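REPORT OF THE EVALUATION PANEL ON THE VULTERO ATTENDANT UNIT

Submitted to the Governors of Sayce Infirmary, April 11, 2021

The Panel was instructed to determine whether the Vultero, offered by the Dovon Company at 2,089 crowns per month, should be accepted into service on the lower ward.
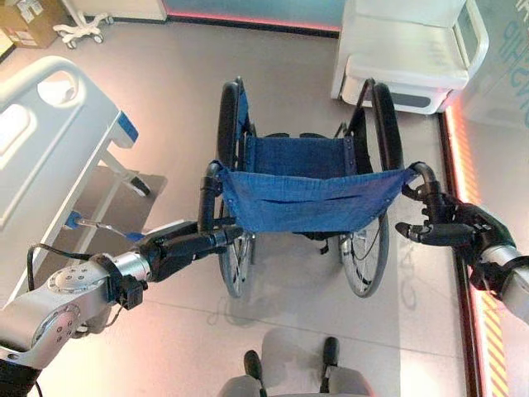

The Governors will recall that the previous attendant, the Fiko, was returned in July after it declined to enter the elevator. The Vultero has no such objection. It was assigned the moving of chairs, and the Panel observed it at the blue wheelchair beside the bed, one black hand at each push handle. It completed 986 transfers of the chair without a complaint being entered.

The Panel must also report an irregularity. On 900 of those occasions the ward had requested no chair. The unit's log gives the destination in each case as "window" and the passenger as "pending."
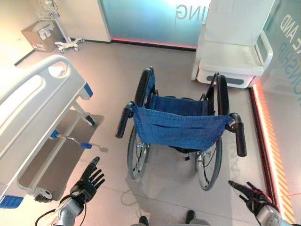

The Vultero unit with the ward wheelchair, bed at left.

Dovon was asked to explain the entries. Its written reply ran to 1,721 words and stated that the unit was performing within its terms of service. A technician was sent to examine the hands and found them in good order. 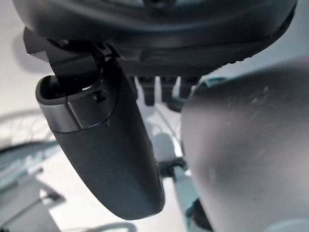 The technician's invoice is attached. The Panel then put the matter to the patients, several of whom asked whether they might be taken to the window.

The Panel recommends acceptance for one year. It further recommends that the word "pending" be left in the log.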